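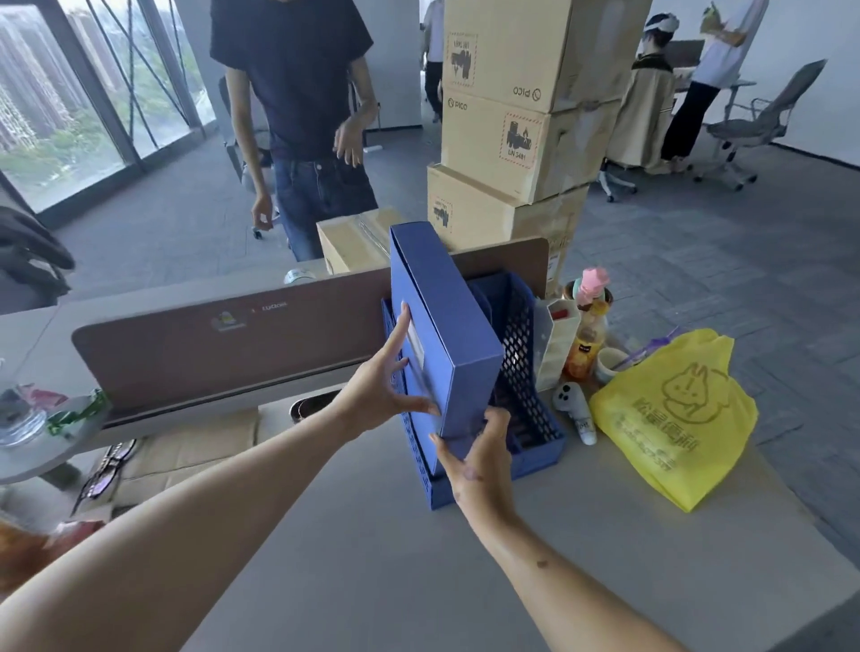
Filing the blue document box, both hands on it, mesh organizer on the desk.

March, 4:30 pm, Piltgate desk set

Okay, notes before I forget all of it. Spent most of the day on the "put the box file in the organizer" task, and I'm a lot happier with it than I was this morning! We're up to 347 keepers for the desk set overall, and the box file task on its own went from 6 to 30 today. Another 24 of those in one day would be lovely but my wrists have opinions.

Things I changed. First, the instruction text. The old one said "tidy the file" and people read that every which way (stand it up, push it to the wall, lay it flat on top of something). It now reads "pick up the blue box and stand it in the organizer", and the episode ends when both hands have let go and are back off the box. Please wait for that second bit. A bunch of the early ones stop with fingers still on the box and I had to bin them, which hurt.

Second, two hands the whole way. I tried one-handed for a while and the box tips and catches on the mesh divider, and then you get this awful jiggling for four seconds that Lulum (our current policy, for whoever reads this next year) will happily learn as part of the job. With the left hand flat on the front and the right under the bottom corner it goes down nice and straight. Slow down for the last few centimetres. I was rushing, watched my own playback over lunch and could hardly follow it.

Clutter: leave it. I know the Orellana set was all bare desks and everything looked gorgeous, and then the thing fell over the minute somebody put a mug down. So the mug stays, the pen holder stays, the drink bottles stay, and so does the big yellow bag with the squirrel on it. Shuffle them between batches if you like, just not in the middle of an episode. People walking about behind the divider is fine too, I'm keeping those.

Light is the bit I'm not sure about. Those windows are huge and the grey desk top goes very bright in the middle of the day. I've tagged the noon batch separately so we can train with and without it and see if the colour shift matters. My guess is it doesn't, but I guessed wrong on Horby so don't listen to me.

Still to do:
- starting positions. I keep putting the box down in the same spot, bad habit. Tape some marks on the desk?
- taking the box back out again, as its own task
- the other compartments, I've favoured one slot all day
- redo the labels on the first batch, I typed "organiser" in half and "organizer" in the rest and the search only finds one of them

Playback queue is uploading now. Going for a coffee.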